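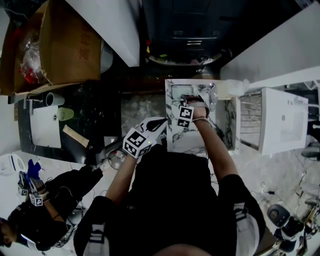 Our Trulport recording cell loses the right hand every time somebody works a faucet. We use the cell to record people doing bathroom fixture tasks, and the wrist paths get replayed on a Gusen arm. Tracking is by cube markers strapped to the backs of the hands, the white ones with the black square patterns. The left hand holds up fine, even reaching down near the floor. The right one is good until the fingers close on the silver faucet at the back of the small marble-patterned vanity. Then the cube pose starts to flip. In the log the hand jumps sideways and turns over for a few frames, then comes back. The arm cannot replay that, so the take gets thrown out.

What I have done so far: new straps, lens wiped, camera calibration redone twice. The worst file has 3716 frames and the flips all fall in the parts where the hand is on the faucet. Camera runs at 30 frames per second. Exposure is on auto. It started in October when we put in the marble vanities, but we also changed the cubes that month so I can't say which one did it. Is there a setting for this or do I need a second camera?

Tamsin Stubbs
Views: 4000

Zlata Zinchenko

Check the exposure first. Auto exposure and a white marble top don't go together. When the person leans in, dark clothing covers part of the view, the camera brightens to make up for it, and the white squares on the cube bleed into the black ones. The corner finder then puts the corners in the wrong place. You only need to be off a little for the pose to flip.

Set it to manual. Ours is at 4000 microseconds with the gain as low as the room lights allow. Set it with somebody standing at the vanity in the clothes they will wear, hand on the faucet, and look at the cube at full zoom. The edges between black and white should be sharp. If the white looks like it is glowing, come down some more. Then leave it alone for the whole session.

Let the camera warm up for 20 minutes before you calibrate. Ours drifts when it is cold, and if you calibrated right after switching on, that could be part of your trouble too.

Danuta Pawlak

get a second camera, fixes everything

Rosalinda Dela Peña

A second camera will help but I would not start there. You would have two cameras to keep in calibration, and if the cube file is wrong you will get the same bad pose from both.

What you describe sounds to me like only one face of the cube being read. With one flat face there are two tilts that look nearly the same to the camera, and the software picks between them frame by frame. When it can see two or three faces this goes away. Look at your log for the number of faces used per frame. If it drops to one when the hand reaches the faucet, that is your answer.

Things to do, in the order I would do them:

1. Turn the cube on the back of the hand so that one corner points at the camera when the fingers are on the faucet. Right now it is probably square to the camera in that position. A quarter turn is too much - you end up square again.
2. Look at the strap under load. Some cubes sit flat with the hand open and rock when the hand makes a grip. Have the person grip and let go a few times and watch the base of the cube. Bracelets and watches should come off. Even a thin one can slide up under the strap and lift the back edge.
3. Measure the printed squares with calipers and compare with the number in the cube file. You changed cubes the same month this began. Your two are different sizes, so each needs its own entry. We had the large size entered for both hands once and lost a day to it.
4. Turn on the pose filter, but only after the rest. It will hide the flips and you won't know whether you fixed anything.

Also clear the plastic wrap off the back corner of that vanity. It can throw bright spots near the hand, and it is one less thing to wonder about.

Tamsin Stubbs

Faces used does drop to one, right at the faucet. The small cube also had the large cube's size in the file. I corrected that and turned the cube on the strap, and the two short takes I ran after lunch had no flips. Exposure is still on auto, I will do that next. Leaving this open until I have a full session.

Was this helpful? 11 yes, 1 no
6 comments
Share (2)

Related
Destuvau gripper will not home after power loss
Hand-eye calibration fails at the last pose
Cube marker strap keeps slipping on small hands
Prokopenko controller: where is the joint log saved?
Gusen arm stops short of the recorded path
Cleaning printed markers without wearing off the black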